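Dranley Home Help > Tables & Surfaces

How do I keep a light wood table from turning into the dump zone (and what do I do with dried flowers)

Posted by Diệp Tô, Jan 15, 2022
348 views

Ok quick one, on my lunch break. We got a big oval table last July, pale wood, you can see the grain. Love it. Paid 500 secondhand which felt like a lot but fine. Problem is it is ALWAYS covered in stuff. Remotes, chargers, mouse, thermos, mail, whatever came out of somebody's pocket. Every night I clear it and by breakfast it's back.

Also have three little vases of dried flowers on it and they shed. Tiny bits everywhere, stuck in the seam where the two parts of the table meet. Do I dust them? Can you even dust them? And is it bad for the wood to have ceramic sitting in the same spot for months, no mats under.

Don't really want a tablecloth, the wood is the whole point. Thanks!!

Bảo Trịnh
Member, 117 posts

get a tray. done

also dont put vases on bare wood, felt dots on the bottom, they cost nothing

Ute Gerlach
Regular, more than 2,000 posts

Tray is fine but one tray just becomes a smaller dump zone, ask me how I know. What worked at our place, same kind of table, oval and light:

Sort by where the thing gets used. The remote gets used on the couch. So it lives by the couch. Sounds dumb but we had ours on the table for two years and got up for it every single time. Mouse goes in the laptop bag. Thermos goes straight to the sink when you walk in, don't set it down on the way, once it's down it's down.

Then for the leftover little black things (power banks, lighters, adapters, the stuff that has no home) one shallow bowl, with a lid if you can stand it. When the lid won't close you empty it. I use an old Ernen butter dish.

Flowers: yes you can dust them. Hair dryer on COOL and lowest setting, hold it back about an arm's length, do it outside or over the tub. Don't use a cloth, heads come right off. A light spray of cheap hairspray after, two thin coats, let it dry in between. Cuts the shedding way down, not to zero. Wheat type stuff is the worst for shedding, and if it's really going just pull those stems and keep the rest. Nobody will miss them.

Seam: wooden toothpick or a soft dry toothbrush, go along it, then vacuum with the brush end. No water in the seam! It swells and then you've got a ridge. Ours did that near one end and its still there.

Vases on bare wood, not awful if they're dry inside, which yours should be. The trouble is the bottom ring on ceramic, it's often unglazed and gritty, and scratches when someone shoves it over to make room. So felt, yes, Bảo is right. And move them a few inches now and then, pale wood changes color in the sun and you'll get three little circles otherwise. Ask me about my circles.

What's the finish, oil or lacquer? Matters for cleaning. If oiled, barely damp cloth and re-oil when it looks thirsty. If lacquered just wipe it.

Diệp Tô

oh wow thank you. I think lacquer?? the seller said Šimko made it but theres no label under it so who knows. Water beads up if that tells you anything

Ute Gerlach

Beads = probably lacquer, or a fresh wax. Wipe and dry, you're good. Skip the spray polish.

Khải Huỳnh
Member

Adding mine, same boat as OP, same flowers in vases even lol. Did the one-pass thing where you go around with one hand and pick up only what doesn't belong, flowers stay. Start with the biggest offender, for us that was the mouse.
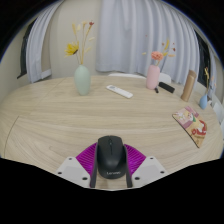
mouse first, then the remote, then the thermos. vases stay put

Takes maybe four minutes. The trick (for me anyway) is no basket, you carry each thing to its real spot right then. With a basket I end up with a full basket on the stairs for a week.

On the vases, I went low and spread them out, a green, a pink and a light blue, instead of one big bunch in the middle. Less room for junk to pile up between them and you can still see across the table. Colors dont match and I don't care.

Haven't tried the hairspray. Does it make them shiny? Someone at the Drolach store told me it yellows the pale ones, no idea if thats true.

Ute Gerlach

Slightly shiny for a day or so, then it dulls. Mine haven't yellowed, but they're out of the sun. Try it on one stem at the back first.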